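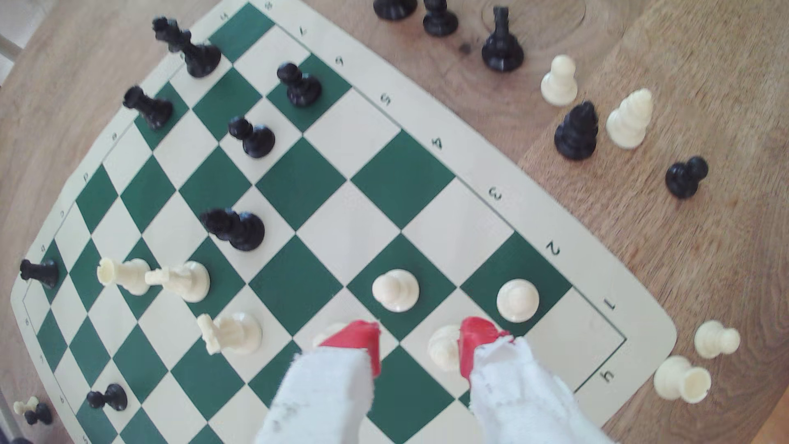

Se o tabuleiro está torto, porque não se endireita o tabuleiro antes de começar? A pergunta veio do fundo da sala na aula anterior, e respondi demasiado depressa. Endireitar o tabuleiro também é uma tarefa de manipulação, e com as peças em cima dele é mais difícil do que mover um peão. Nestas notas tomo a pergunta a sério e apresento o método que usamos no projecto Letgate para trabalhar com o tabuleiro na posição em que ele se encontra.

Aula 4. Acções relativas ao objecto na aprendizagem por imitação

1. O problema

Temos uma política, a que chamamos Ra, treinada a partir de demonstrações humanas. A entrada é a imagem da câmara e a posição da garra; a saída é um deslocamento da garra e a abertura dos dois dedos. Na primeira versão, o deslocamento era expresso no referencial da base do robô. Isto é cómodo, porque o controlador já trabalha nesse referencial e não é preciso estimar mais nada.

A dificuldade aparece quando o tabuleiro roda. Para a pessoa que demonstra, o movimento «avançar o peão uma casa» é sempre o mesmo. No referencial da base, porém, ele corresponde a um vector diferente para cada orientação do tabuleiro. A política tem de aprender a relação entre o ângulo que vê e a direcção em que deve mover-se, e tem de a aprender sem que ninguém lha indique. Com poucas demonstrações, ela aprende antes uma direcção média. O sintoma é fácil de reconhecer: a garra agarra bem e larga mal, com a base da peça em cima da linha entre duas casas.

2. A ideia

Escolhemos um referencial preso ao tabuleiro e escrevemos nele todas as acções. Seja T a transformação que leva do referencial do tabuleiro para o da base, R a sua parte de rotação, e seja d o deslocamento desejado no referencial do tabuleiro. O deslocamento enviado ao controlador é então R d. A parte de translação não entra, pois d é uma diferença de posições e não uma posição. Este pormenor foi fonte de erros nos trabalhos do ano passado e peço que o verifiquem antes de entregar.

Para a orientação da garra procede-se de modo semelhante. O ângulo dos dedos é dado em relação às colunas do tabuleiro e só no fim se converte para a base. A altura fica como estava, visto que a mesa é horizontal e o eixo vertical é comum aos dois referenciais.

3. Como se estima T

O tabuleiro verde e creme que usamos é de enrolar. Tem a vantagem de ser plano quando está bem aberto e o inconveniente de levantar nos cantos quando não está. A estimação faz-se em duas etapas.

Primeiro, procuram-se os cruzamentos entre casas claras e escuras e ajusta-se uma grelha regular. As peças tapam uma parte dos cruzamentos, sobretudo as que estão caídas de lado, mas a grelha tem pontos em excesso e o ajuste robusto suporta isso bastante bem. As peças que já saíram do jogo e estão sobre a madeira não tapam nada, embora possam produzir cantos falsos junto à margem. Estes rejeitam-se pela distância à grelha.

Depois, é preciso decidir para que lado está virado o tabuleiro. Uma rotação de um quarto de volta troca as cores das casas e portanto detecta-se logo. Uma rotação de meia volta deixa o padrão igual. Restam assim 2 hipóteses, e a grelha sozinha não permite escolher entre elas. Usamos para isso as coordenadas impressas na margem: os números das filas e as letras das colunas. Basta ler com segurança um só caracter, por exemplo o «h» junto ao canto, se conhecermos o lado da margem em que ele se encontra. Quando nenhum caracter é legível, o sistema pára e pede outra imagem.

Pergunta para pensar em casa: porque não se deve usar a disposição das peças para resolver esta ambiguidade? Sugestão: considerem uma posição de final de partida, com poucos peões e os dois reis longe das casas iniciais.

4. Dados

O conjunto de demonstrações chama-se Clustum e foi gravado no laboratório de Wulliment. Contém 187 episódios de treino, todos com o mesmo tabuleiro e em mesas de madeira clara. Cada episódio é uma acção completa: aproximar, agarrar, levantar, transportar e largar. Para o teste reservámos 13 orientações do tabuleiro que não aparecem no treino.

É importante que o conjunto contenha desordem. Há episódios com peças tombadas e outros com peças postas fora do centro da casa, ou mesmo em cima da margem. Se gravarmos apenas posições arrumadas, a política aprende que a peça está sempre no centro e passa a agarrar o ar quando ela não está. Pela mesma razão, não corrigimos as peças à mão entre um episódio e o seguinte.

5. Resultado

Com as acções no referencial da base, a política largou a peça na casa errada, ou entre casas, na maioria das orientações de teste. Com as acções no referencial do tabuleiro, falhou em 4 das 13. A rede, os dados e o número de passos de treino são os mesmos nos dois casos – muda apenas a forma de escrever a acção.

Convém olhar para as falhas que restam. Em nenhuma delas a direcção do transporte estava errada. O erro deu-se ao fechar os dedos, e sempre com outra peça na casa vizinha. As pontas vermelhas da garra são largas em comparação com o espaço livre entre duas peças; um dedo desce ao lado da peça pretendida e toca na outra. O referencial do tabuleiro não ajuda neste ponto, pois o problema é local e depende da vizinhança de cada peça. Trataremos dele na próxima aula, com a escolha do ângulo de aproximação.

6. Limites do método

O método supõe que existe um objecto de referência rígido e que este não se move durante a acção. Um tabuleiro de enrolar cumpre a primeira condição apenas de forma aproximada. Quanto à segunda, se um dedo arrasta a borda, T deixa de ser válida e a acção continua com um referencial antigo. Na implementação actual, T é estimada uma vez no início de cada episódio. Poderia ser estimada em todos os passos, mas nesse caso a própria garra tapa uma parte da grelha e a estimativa treme. Um filtro simples resolve o tremor e introduz atraso. Ainda não temos uma solução que me agrade.

Também não se deve concluir que o referencial do objecto é sempre a melhor escolha. Para retirar uma peça capturada e pousá-la na mesa, ao lado do tabuleiro, o destino não tem relação clara com as casas. Nestes episódios as duas versões da política comportaram-se de maneira parecida.

7. Exercícios

7.1. Escrevam a conversão da acção para o referencial da base, incluindo o ângulo da garra. Verifiquem o resultado para o caso em que os dois referenciais coincidem.

7.2. Suponham um erro pequeno no ângulo estimado do tabuleiro. Calculem o desvio no ponto de largada em função da distância percorrida, e digam para que jogadas ele é maior.

7.3. O ajuste da grelha trocou as duas hipóteses de meia volta. Descrevam o que faz o robô quando se pede um avanço de peão, e proponham um teste que detecte a troca antes de a garra descer.

7.4. (Facultativo) Indiquem uma tarefa de cozinha ou de oficina com dois objectos de referência possíveis. Em que momento da acção se deveria passar de um para o outro?

As respostas aos exercícios 7.1 e 7.2 entregam-se em papel; para o 7.3 aceito também um esquema feito à mão, desde que os eixos estejam identificados.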